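水曜 作業ノート(食器まわり)

朝いちで机の上を片付けた。昨日の夕方に広げっぱなしにした布やら紙コップやらを全部棚に戻して、茶色の天板を拭いて、ようやく皿の番。Arohaさん(Waakaさんと書くといつも怒られるので下の名前で)が5月の買い出しで揃えてくれた皿、やっと出番が来ました! Namtonの店のほうが種類は多かったらしいけど、縁の形が好みでGadachにしたとのこと。送料込みで3,350円、そのうち送料が600円。送料ちょっと高くない?と思いつつ、まあ良い買い物だったと思う。

色の組み合わせは最後まで迷った。白い皿も候補にあったんだけど、並べたときに味気ないし、棚の中でほかの白い食器に紛れてどれがどれだか分からなくなるのが目に見えている(前のDoolanの小鉢がまさにそれで、いまだに捜索中)。で、黄色とミントグリーン。茶色の天板に置くとどっちもすごく映える。個人的にはミントのほうが好き。うちの台所にも一枚欲しいくらい。

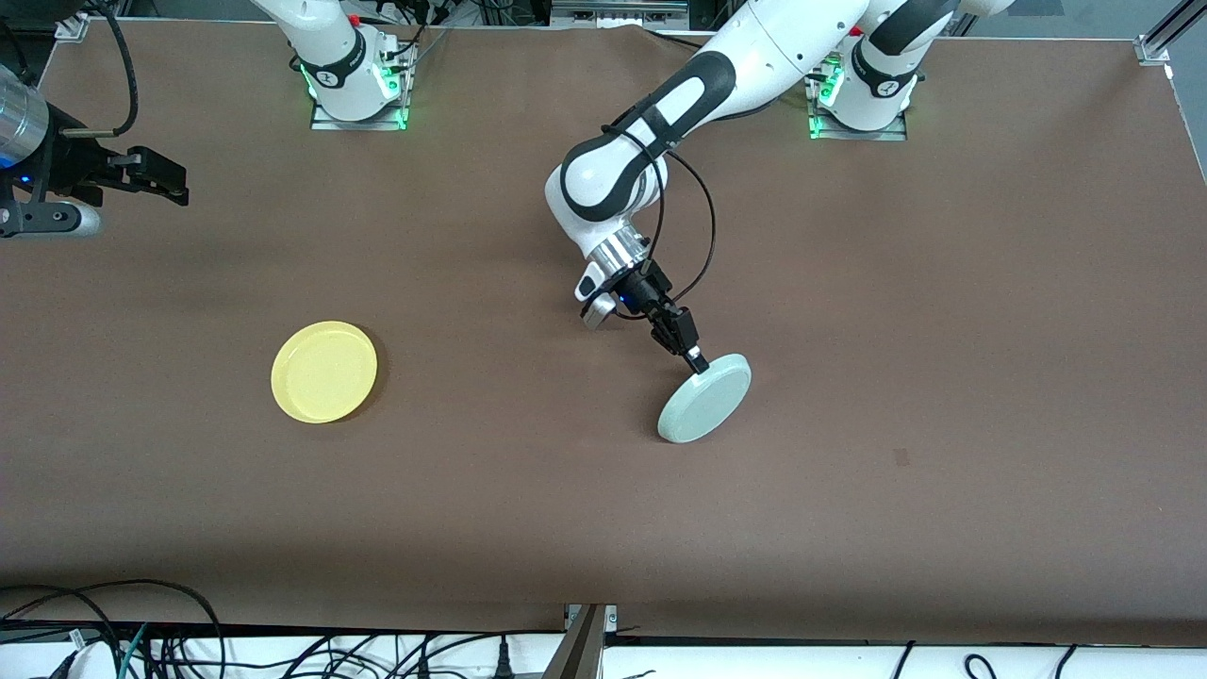
黄皿は机の上、ミント皿は縁をつまんで傾けたところ。

黄色は縁が低めに立ち上がっていて、置いたときの座りがいい。おやつ皿にしたら絶対かわいいやつ。ミントは縁の色がちょっと薄くて、斜めにするとそこがよく分かる。ノートに「緑の皿」とだけ書くと、そのうち濃い緑の皿が増えたときに困るので、今後は「黄皿」「ミント皿」で統一したいです。みんなもよろしく!

重さも量ってみた。ミント皿が133グラム。黄皿は量ろうとしたところで秤の電池が切れて、そのまま保留。単四の買い置きがどこかにあったはずなんだけど、引き出し三つ開けて出てこなかった。知ってる人いたら付箋ください。

あと皿の置き場所。いまは棚の二段目にじか置きで、上に物を重ねられそうで怖い。Fladeteroの皿立てが1,000円で出ているのをArohaさんが見つけてくれたので、次の注文に足しておく。届くまでは間に布を一枚はさんで重ねること。洗うときはスポンジの柔らかい面で、固い面は使わないでください(前科あり、私です)。

午後は黄皿の計量の続きと、棚のラベルの貼り直し。ラベルの幅は前と同じでいいかな、あとでArohaさんに聞く。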